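HOME & SMALL SPACE ORGANIZING, unit 4
Sorting and setting out small parts: handout + notes from Friday

Posting these fast so you have them before the practice session. Not polished. If something doesn't match what you wrote down, go with what we did in class and tell me.

Readings: packet pp. 26 on, skip the part on labels for now. The Ikeda chapter is optional but short.

What we covered

Small loose parts = blocks, rods, pegs, caps, beads, craft bits, game pieces. Anything you can lose under a couch. The classroom kit is the Melon box plus the two trays from Utametti. Lids stay with their trays please.

Main idea for the unit: sort on a surface, then store. Do not sort straight into the bin. You can't see what you have in a bin. Most of you did it the wrong way round on the first try, fine, that is what the first try is for.

Work surface
- light board on a dark table, or dark board on a light table. You want contrast
- board flat, not hanging over the table edge
- only the group you are working on goes on the board
- everything else parks behind the board, on the table, still in reach

Parking behind and not beside: came up twice. Things parked beside the board get knocked by your elbow. Cylinders especially, they roll. Lay them down on purpose, or stand them up if they have a flat end.

Rows

Line up same with same. Cubes go side by side, faces touching. If there's a gap you will read it as a new group later and your tally will be off. The row does not have to be square to the board. A slanted row is fine so long as the blocks touch. People spent way too long straightening.

Rods and sticks: hold them upright, point down, bring them in next to the row, then lay down or stand in a cup. Upright takes less room over the board and you can see the blocks behind it.
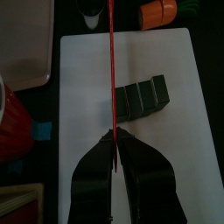 Fig. 1. Green blocks in a row on the white board, red rod held point down beside the first one. Orange cylinder parked behind, on the table.

Look at the seams between the blocks in Fig. 1. Thin light line, no gap. That's close enough, stop there. Same figure for the parking question: the cylinder is lying on its side beyond the top edge of the board, and there is a cup back there too.

Light. One lamp, off to one side. Soft shadows help, you can tell a block from a flat tile. Two lamps and the shadows cross and it gets confusing with dark parts. Dark green and black are the worst pair in the kit, do those near the window if you can.

Order of work (copy this down if you missed it)
1. Clear the board.
2. Tip out one scoop, not the whole box.
3. Pull the biggest shape first.
4. Row it.
5. Rods and sticks next.
6. Odd shapes last, they go in the cup.
7. Move finished rows to the tray, then next scoop.

Somebody asked why not sort by color first. You can. For a small kit it hardly matters. For the full Melon box (214 pieces when complete, ours is not) shape first was quicker for every pair, becuase the trays are divided by shape. If your own storage is divided by color then do color. Match the storage.

Storage, only started this

Fondent dividers: the short ones fit the shallow tray, the long ones don't fit anything we have, ignore them. Rods longer than the tray go in the upright cup, all points down. Cubes go back in rows, not poured. Takes a minute more and then you can see at a glance if one is missing. More on this in February along with drawers.

Practice for next time
- pick one drawer or box at home, small stuff only
- sort on a board. Cutting board, lid of a big box, sheet of stiff card, whatever
- around 5 minutes per scoop, then stop even if not done
- write down your groups and what went in the odd shapes cup
- half a page, handwriten is ok

Bring the half page, I'll collect at the start. Pairs stay the same. If your partner was out, join the table by the door.

Still owe you: the divider size chart, and the answer on stacking trays. Will add both to the packet.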